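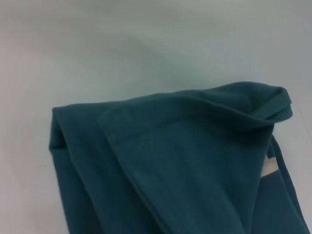
SPEAKER NOTES / CLOTHES AND MENDING

Slide 1. Wait for the chairs to stop scraping. Say hello to Zitville, thank the library for the heating.

Open with the wardrobe question: who here owns something they haven't worn since March? Hands up. Put own hand up. Leave it up slightly too long.

Slide 2. The Rilmont swap shop. We took in 921 garments last year and rehomed almost 100 of the coats, mostly to people who had come to drop off a coat. Pause for laugh. If no laugh, carry on briskly.

Slide 3. What to keep. Feel the cloth before you look at the label — labels are written by optimists.

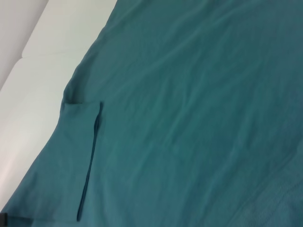

Slide 4: Teal, soft, plain. Hands before eyes.

Ask the front row what they'd do with a plain piece of cloth like that. Someone will say dusters. Let them.

Slide 5. Washing. Cooler than you think, less often than your mother thinks. Skip the Berchtold story if we're past 5 minutes — it needs the voices.

Slide 6. Next swap is at Telten, entry 99p, bring your own hangers. Questions. Repeat each one for the back, including the one about moths.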